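Ilango Pai
January 2024

Right, the sofa saga, as promised to everyone who has had to hear me moan since Christmas. Long, cream, three headrests, and I am finally ready to talk cushions.

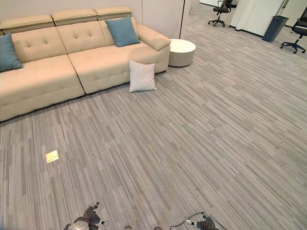 Zisosham replied almost straight away that cream with dusty blue is lovely but I need a third colour, mustard or rust, or the whole corner will go to sleep.

I did think about mustard! I had one in my basket at Vidal for a week. Then I pictured it next to the blue and went off it completely.

So the blue pair stay, one towards each end. Sat in the middle you get the full buttoned back to lean on and no cushion to wrestle with first.

The white one is the problem. It's down on the carpet leaning on the sofa and I quite like it there – handy for anyone who prefers the floor. My sister says it belongs on the seat. We have agreed to disagree.

Someone asked about the headrests. They adjust, yes. I'm short, so most headrests hit me in completely the wrong place, and it was the first thing I tried in the shop.

Price, as three of you have asked: 875 at Bralelard. The one I really wanted was 976 and the only difference I could find was the legs. I can live without posh legs.

The round white pouf by the armrest was 39 and I'd buy it again tomorrow. Flat top, so it does for a mug or for feet (not both, please).

Still to sort: a throw. Something soft, not too hairy, and it has to go with that blue. Kimis have a grey one I keep going back to look at.

Also the wall behind is very plain and very beige. Two small prints or one big one? I'm leaning towards one big one but I've been wrong before – see mustard.

Send me your throws, please. Links welcome, budget is whatever's left after the sofa.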